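OK so I finally sat down and wrote the equipment plan for our kitchen robot project, and I'm way too excited about a spreadsheet. Short thread!

Zulmira Macedo talked me into this order: simulate first, buy second. Before we spend a dime on an arm, we try the reaches in a virtual kitchen. Best advice I've had since September.

My first budget was one line long. It said "arm." No mount, no spare fingers, no shipping. Oops.

The two jobs I care about most are small stuff at the back of a counter, and the fridge: 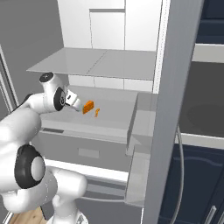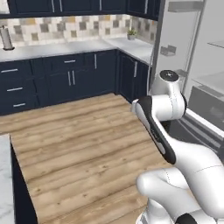 Robot Budgeting

Look how much room those links need! I'd been shopping by payload, and now reach and elbow clearance are the top two columns on my sheet.

Quotes are out to Gritham and Ellumby. Gritham wants $827 for the mounting plate and cables. Ellumby's is $300, but you drill it yourself (I own a drill, I'm listening).

Spare fingertips are $99 a set. I'm putting down 2 sets, and I'd love to hear from anyone who has burned through them faster than that.

Still undecided: fixed base or a rolling one. A counter and a fridge are a lot to ask of one spot on the floor. Going to try both in sim before I ask for quotes on either.

If you've budgeted for an arm at home or in a small shop, what did you forget? Send me your line items, I want all of them!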